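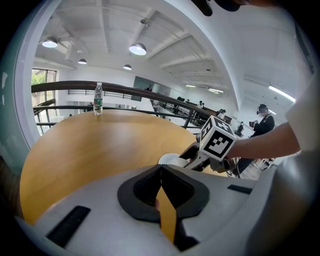
Chapter 8
Shared Tables and Landings

Most of the furniture in a workplace belongs to a task. A desk has a monitor on it, a bench has tools, a boardroom table has chairs pushed in around it. The furniture dealt with in this chapter is less settled. It stands on landings, beside stairs and at the edges of upper floors, and people use it for a few minutes at a time.

In Chapter 7 you measured a room with four walls and a door. An open landing is harder to plan. One side may be a railing with a drop behind it, another may be a staircase, and people walk through whether or not they have business there. The colour and finish of a table matter less here than its shape, its height and its distance from the edge.

Round tables are common in these spots. A round top has no corners to catch a hip, and people can stand at any point on it. Its weakness is storage: a round table cannot be pushed flush against a straight rail, and small things left at the back are awkward to reach.

8.1 What gets left behind

Leopoldo Ibarra, who fitted out the Piddale offices, kept a log of one landing table through May 2018. He noted what was on it at 9 each morning, before the cleaners came. Drink bottles headed the list, followed by lids, cups and paper. His advice to the tenant was short – keep loose items away from the railing side, and put a tray in the middle.

A bottle at the back edge of a table beside an atrium is a small hazard. If it is knocked over the rail, it lands among the desks on the floor below. A flat disc such as a coaster or lid is easier to overlook, particularly when it is pale and the light is coming from a window.
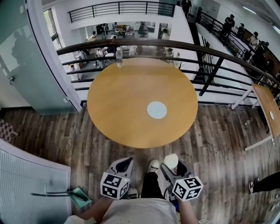
8.2 Clearance

Leave at least 700 mm between the table and the nearest railing if people are expected to stand on that side. Where the landing is too narrow, treat the railing side as closed and plan for use from the front only. Measure from the widest part of the top, and measure again with any doors fully open.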